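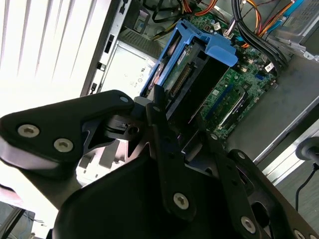
Open tower with the side panel off, showing the power supply and the slotted chassis rail.

Brirkham Reuse Workshop
Minutes of the monthly parts meeting, Wednesday, 4:00 p.m.

Chair: Mirta Iturra. Notes taken by the bench lead, who also raised item 2.

1. Last month's minutes
Accepted with one change. The line saying the Flomis contract "will pay for itself by summer" now reads "Flomis says the contract will pay for itself by summer."

2. Desktop towers from Gyamfi
Gyamfi has offered us 20 more towers on the same terms as the last lot. Mirta was in favor of taking them. The bench lead asked what we would be getting. The paperwork on the last lot said "complete, tested," and we have yet to see what the test consisted of. A processor is usually considered part of a complete computer. 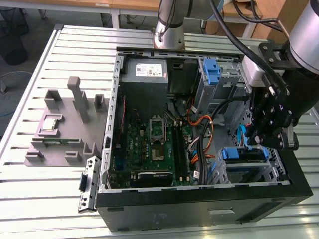
Tower on the bench, CPU socket empty and retention frame open. Memory slots to the right of it.

Mirta pointed out that a tower with no processor still has a case, a board, a power supply and a drive cage, and that we have sold all four before. Agreed, but we have sold them slowly. Boards with an exposed socket are also a poor bet. Once the pins have been uncovered in a box or on a shelf for any length of time, somebody has to go over them with a magnifier, and that time is never in the estimate.

There was a long discussion of whether cables should be stripped out or left in place. The sales side wants them left in because the tower "looks fuller." The bench wants them out before the board is lifted. No decision. We had this discussion in March too.

Decided: no to the 20 until Gyamfi sends a list showing, tower by tower, whether the processor and memory are fitted. Mirta to write to them.

3. Isus tracking software
Isus quoted $1,666 for the first year. Their pitch says we would cut handling time by 29 percent. Asked where the figure came from, they said "comparable customers" and did not name one. The spreadsheet we have now is ugly, and two people know how to use it, but it does show where a part is. Mirta would like to see a trial. The bench has no objection to a trial that is free and ends on a stated day.

4. Bench routine
Side panels are being leaned against the wall and walked into. They go on the rack. Screws go in the tray with the tower's tag – not in a pocket, not in a coffee lid.

Drive cages with plastic latches: check the latches before the cage comes out. A snapped latch has been written up as "arrived that way" more than 18 times on the current sheet, and the bench lead does not believe all of them.

5. Other business
The label printer is said to be fixed. Will believe it next month.

Closed at 5:10 p.m.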